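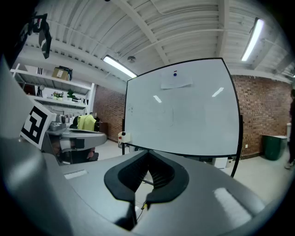 The whiteboard, with the shelves and the brick behind it.

5 min read

Gwilym Mostyn doesn't like the word office. "It's a room," he says. "Office makes people stand up straight." He has been looking after the place for Skekaso since November, when they moved out of two smaller rooms over a print shop, and he's the one who decided where things go. Mostly by dragging them there and seeing who complained.

We talk standing up. He keeps wandering off mid sentence to move something.

First thing, the whiteboard. It's big, thin black frame, on a black metal stand, and it stands out in the room instead of hanging on the brick. I ask if that was the plan.

"No, the plan was to screw it to the wall. Everybody's plan. Then you get a drill out and you meet a hundred-year-old brick and it just sort of turns to sugar. I did one hole. One. I filled it and went and got a stand."

He's come round to it. A board on a stand can be turned away when visitors come in, or rolled nearer whoever is talking, except this one doesn't roll, you have to walk it, one foot and then the other, like a fridge. He got his toe under it in the spring.

What about the old writing? There are faint scribbles left all over it, the kind that stay after you wipe.

"Ghosts. We call them ghosts. That's from leaving things up too long. If you wipe it the same evening, it comes off with your sleeve. Leave it over a holiday and you're in there with the spray and a rag and it still says 'call Odo' from some angles."

Odo is the name of the old stock system, not a person, though he says new starters have gone looking for him.

Does he mind the ghosts? "Not much. A board that's perfectly white, people are scared of it. They stand there with the cap on." The pens are his real subject. The tray at the bottom corner has a red-capped one in it and he has views. "Red is for corrections. That was the rule. Then the black ones walked, the blue ones walked, and now everything looks like a correction. I bought a box of 30. Don't ask me where they are."

There's a sheet of paper up near the top under a round blue magnet, with a little red magnet just over it. The sheet is the one thing on the board that's not allowed to be wiped or moved. It's the list of who opens up and who locks. "It used to be an email. Then it was a different email. Paper works. You walk past it." And the red magnet? "Spare. Always leave a spare up there, otherwise someone takes the one that's holding the paper."

The shelves next. White metal, against the left wall. They came second hand from a place called Kanen that was closing down, and he paid 50 for the unit including the bolts, which he's still pleased about. A new set he'd been quoted for was 900, fitted. "Fitted to what? The sugar?"

Cardboard box on the top shelf. He won't say what's in it at first and then he admits it's cables. "Every room has the box. I've gone through it twice. You throw out a cable and the next week somebody comes in holding the thing it went to." Near it there's a small white box with black vents. Stays up high so the air can get round it, he says, and so nobody puts a mug on it.

The middle shelf is the nice one. A little plant with pink flowers, a green leafy one, a small round white lamp. All three were on different desks before the move and sort of gathered there.

"I didn't arrange that. I'd like to say I did. Somebody put the green one down while they were wiping a desk, and then the pink one turned up to keep it company. The lamp I did do. In winter it's the first thing I switch on, before the big lights, becuase the big lights are a bit much at seven in the morning."

The big lights are the long fluorescents up under the corrugated ceiling, with the beams and ducts. He would change them tomorrow. They bounce off the whiteboard, so from certain chairs you can't read half of what's written. He has tried angling the board. "Turn it a bit and this side's happy, that side's complaining. I've stopped turning it."

Would he paint the ceiling? It's white already. "Would I paint the brick, you mean. People ask that." No. The landlord, Kanagaratnam, painted the stairwell once and had to scrape it all back off when it started to bubble. Brick stays red. It's dusty, it sheds a bit on whatever is near, he goes along the shelves with a damp cloth and there's always pink dust on it. Thats the price.

Bottles. There's a row of them on the counter under the shelves and I'd assumed they were for cleaning or for drinking, one or the other, and he gives me a look. "Labels to the front and don't mix them up. That's all I say to people." He straightens one while he's saying it.

Then the chair. Black office chair, with a yellow-green cloth thrown over it. I ask if that's its place.

"Everything ends up over a chair. I put hooks up in the corridor, very nice hooks. Coats go on the hooks. Cloths go on chairs, it's like a law." He folds it when he passes, he says, and by lunch it's unfolded.

Last one, what would he do with the room if he had a week and some money. Long pause. He looks at the board.

"Wheels," he says. "Four wheels for that stand. And more black pens. Then I'd want a door that closes properly but that's a whole other conversation, that's the frame, you'd have to get someone in for the frame -"

His phone goes. Delivery downstairs, wrong entrance again. He takes the stairs and I finish my notes by the shelves.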